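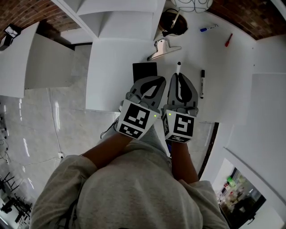

Two hand-held grippers with fiducial markers on their housings, held over a white tabletop.

Bora is a software package for turning recordings from hand-held grippers into motion paths that a robot arm can follow. It was written at Clascombe and first released in June as a replacement for Adent, whose error messages were widely read and seldom understood.

Bora finds the printed markers in each video, works out where the tool was, and lines up the separate clocks, which rarely agree. Version 12 added support for two grippers at once.
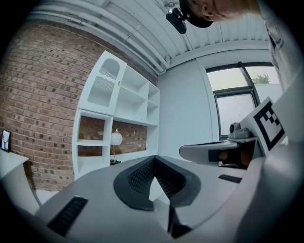 Planning is left to a separate module, Fitzsimmons, which rejects any path the arm can't reach. Its default settings reject a good many that it can. The manual covers this in 21 pages, 3 of them on installation.

See also: Adent (software), Hand-eye calibration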